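About Stirel

Stirel tests whether machines can do ordinary shop-floor chores yet. Si-woo Bae and Leen Obeidat started the firm in Eredberg, and it now has 17 staff. Our clients repair and strip down office computers, and they want to know which jobs can be handed over.

Our main bench task is work inside an open desktop case. The parts are rigid but the cables are not, and most failed attempts involve a cable.

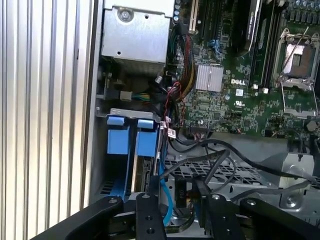 Gripper fingers inside a Dell workstation, with drive caddies to the left.

Each chore is scored over 300 attempts against a trained technician. The current list has 46 chores. Lifting out a loose part is close to usable. Unplugging a data cable without disturbing its neighbours is not.

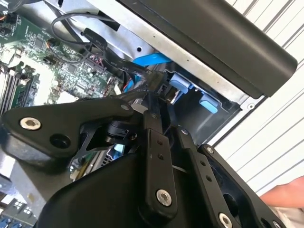

Gripper at the drive bay, blue SATA cable behind.

Results are published every October, failures included. We do not sell robots. Enquiries about bench time should go to Leen Obeidat at the Eredberg office.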